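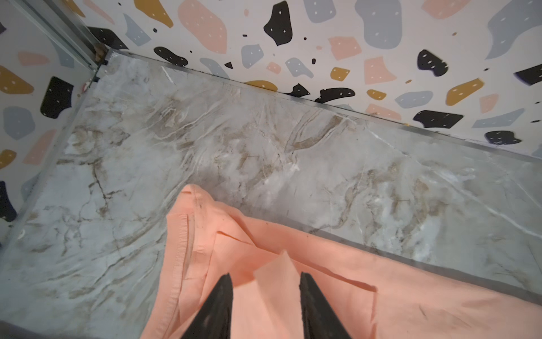
Notes, folding talk, Brenirham, March 6, 2021. Khalil Majali

Start with the cloth, then the method. Light fabric creases as soon as you lift it. Find the stitched hem first and work from there. 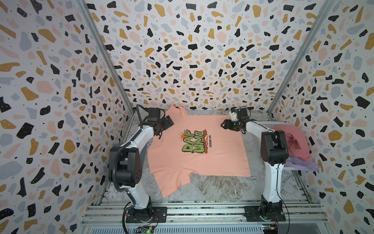
Next point: collar away from you, hem toward you. Pull the sleeves out from the body. Check the bottom corners for anything folded under. Pause for questions.
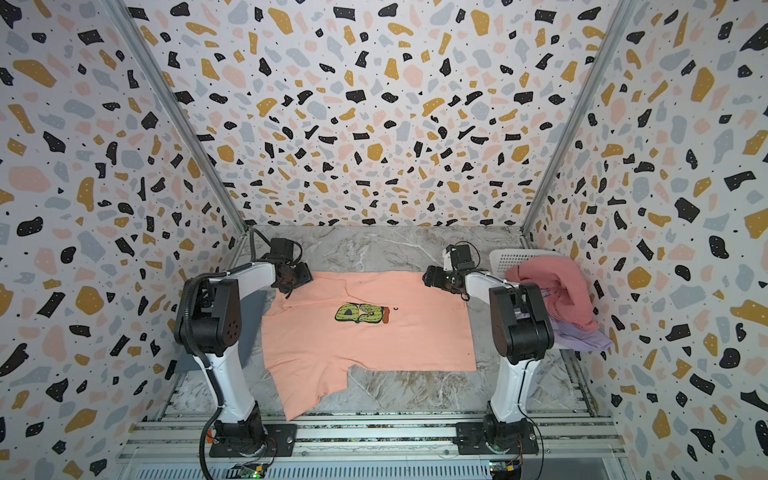 Flatten before the first fold. Sides in, then bottom to collar. Mention the Quartey laundry order: 680 shirts, 12 to a stack. Hand out the practice shirts.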